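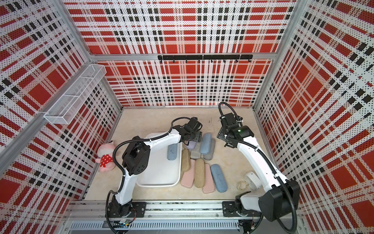 Estojos de óculos e painéis em xadrez vermelho, branco e preto.

A Ótica Alvarado renovou a sua oferta de estojos. «O cliente guarda os óculos na mala sem proteção», afirma a direção da loja, que vendeu 1.000 estojos na campanha de outubro. 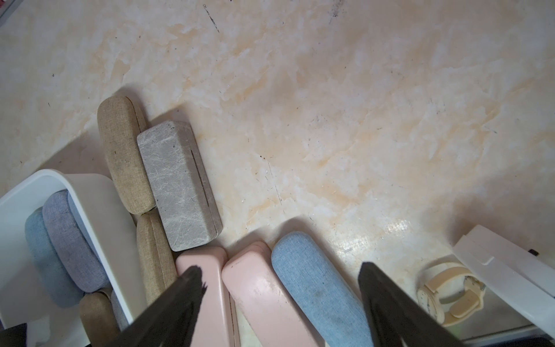

Com que frequência se deve limpar o estojo?
Uma vez por semana, com um pano seco.

A direção recomenda estojos rígidos para viagem — os de tecido destinam-se ao uso em casa. 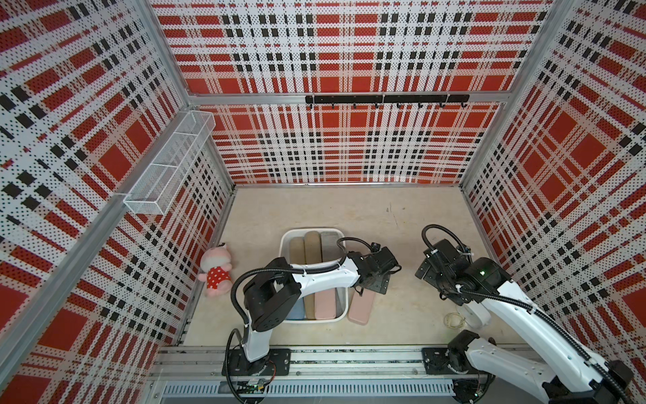
A arrumação doméstica merece igual cuidado. «Convém um lugar fixo», defende a direção. Um cesto de rede branca com divisórias, suspenso na parede, serve bem esse fim.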